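How to Take Care of Football Boots and Kit at Home
12/28/21

In December the fields in our town are heavy and every player comes home with half of the field on the shoes. I wash the kit for a team of boys under 13, and before this I washed only my own for many years, so I made many mistakes with other people's money. I write here what I do now. Maybe it helps some parents before the second part of the season.

Boots after the game

Do not put the boots in the plastic bag and forget them until the next training. Take them out the same evening. Knock the soles together outside the door, then let the thick mud dry a little. Half-dry mud comes off in pieces with an old butter knife or a wooden stick. Fresh mud only moves from one place to another.

After that use a soft brush and lukewarm water with one drop of dish soap. I brush the upper part first and the sole last, so the brush stays clean longer. Never hold the boots under hot water. The glue between the sole and the upper becomes soft, and one month later the toe opens like a mouth. I lost a good pair of Gulex boots this way, they were seven weeks old.

Take out the laces and the insoles. The laces can go in the washing machine inside a sock with a knot. The insoles I wash by hand with the same soap.

Drying

Fill the boots with newspaper and change the paper after one hour, then again before you go to bed. Keep them away from the radiator. Leather which dries too fast becomes hard and makes cracks where the foot bends. A place with moving air is enough, for example a hallway or under a table near the window. In my house they need one night and half of the next day.

If the boots are real leather, put a thin layer of leather cream when they are dry, and not before.

Studs that do not turn

Screw-in studs get rust when they stay in the sole all winter. Once a month I take all of them out, clean the thread with an old toothbrush and put a very small amount of petroleum jelly on it. When you put them back, turn with the fingers first. If the stud goes in crooked, stop and begin again, because a damaged thread in the sole is very difficult to repair at home. Use the key only for the last part.

For a stud that is already stuck, put one drop of oil around it and wait until the next day. Keep the boot on a flat board when you press with the key. On the knee it slips, and the key goes into your hand.
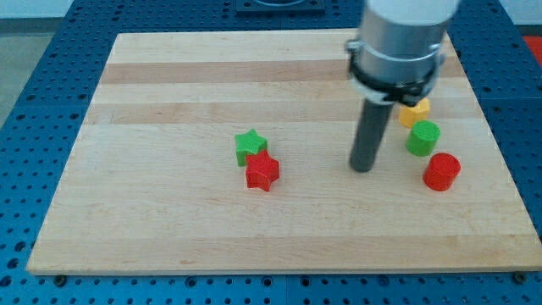

Grass and mud on the shirts

Mud must be dry before you wash it. Shake the shirt outside, brush it, and then soak it in cold water. Grass is different and you should treat it when it is fresh. I mix one spoon of white vinegar with two spoons of water, put it on the green place, wait for 30 minutes and rub with the soap bar. Our shop sells one with the name Pluline which works well, but any simple laundry soap does the same.

Wash the shirts inside out and cold or only a little warm, so the numbers do not peel. No fabric softener. It stays in the material and then the shirt does not take the sweat away anymore. For the same reason I use less powder than it says on the box.

White socks I wash separately from everything. I learned this with 13 pairs which became pink.

Shin guards and goalkeeper gloves

Shin guards smell worse than anything in the bag. Wipe the hard side with vinegar and water, and wash the soft side with a sponge. If the sleeve comes off, put it with the socks.

Gloves need more care. Wet them with lukewarm water, press them softly with a little baby shampoo, and rinse until the water is clear. Do not twist them. Press the water out from the fingers to the wrist and hang them in the shade. The palms should never touch each other when they dry or they stick together, and when you pull them apart the foam stays on the wrong glove.

The ball

A ball that stays in a cold garage loses pressure, so check it before the game and not after it arrives on the field. Put one drop of silicone oil or glycerin on the needle before you push it in. Dry needles damage the valve. Clean the ball with a damp cloth only.

For the bag itself, turn it over the bath, shake out the sand and leave it open during the night.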